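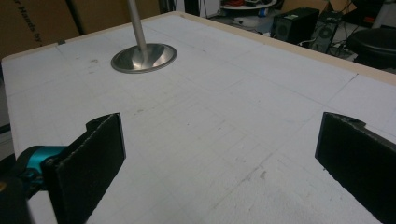
Naron Winter Procession: Route and Access Notes for January

The Naron procession returns in January with a changed route. The start point has moved from the rail station forecourt to the lower gate of Yang Park, and the total length is now 1540 meters. The finish is still the square in front of the Timard market hall. Visitors using last year's map should note that Mill Street is no longer part of the course, and that the bleachers on that street will not be put up.

Order of march is drums, stilt walkers, paper animals, horses, then the brass bands. The horses have been moved back in the order after complaints that they bunched up behind the drummers at the bridge. Walking pace is set by the stilt walkers. Expect long gaps on the uphill section between the park and the bridge, where the groups spread out.
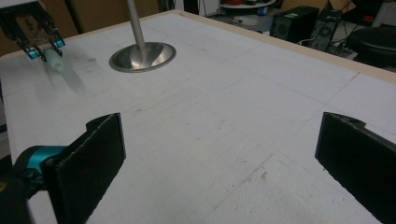
Tabletop with gray pencil grid and light wooden edging.

The best open viewing is on the north side of the bridge approach, where the pavement is wide and the groups slow down for the turn. The south side is narrower and has a railing that blocks the view for small children. Both sides close to foot crossings once the drums leave the park. Two marked crossing points stay open, one at the pharmacy and one behind the market hall. Wheelchair users should take the market hall one – the curb at the pharmacy has no ramp.

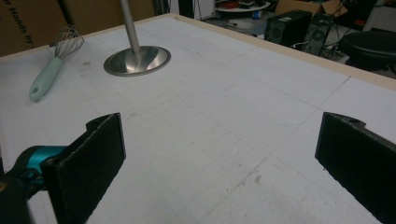

Food stalls will be set up in Timard market hall and along its east wall, with five places reserved for griddle cakes. The cakes are made from rice flour, egg and scallion, and the batter is mixed in small lots because the flour settles. Ju-won Ki, who runs the stall nearest the east door, gives a short batter lesson at 2 p.m. for anyone who signs up at the counter. A plain wire whisk of the sort on the white table, with a hole near the end of the handle, does the job; electric mixers make the batter foam and the cakes come out tough. Stalls take cash and cards. There is no seating inside the hall.

The Cletosine shuttle runs between the rail station and Yang Park all afternoon and stops when the road closes. 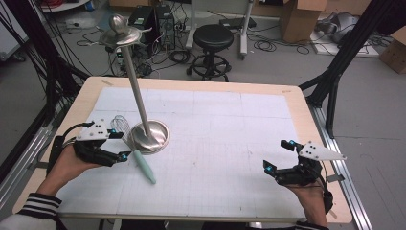

After the road closes, the only way in from the station is on foot by the canal path, which is lit but has steps at the lock. Drivers should use the field lot west of the park. The small lot beside the hall is kept for band vehicles and will be locked.

Chang-ho Nam is again keeping the rain plan. In light rain the procession goes ahead without the paper animals. In high wind the stilt walkers are withdrawn and the bands play inside the hall. Any change will be posted at the park gate and on the hall doors before noon.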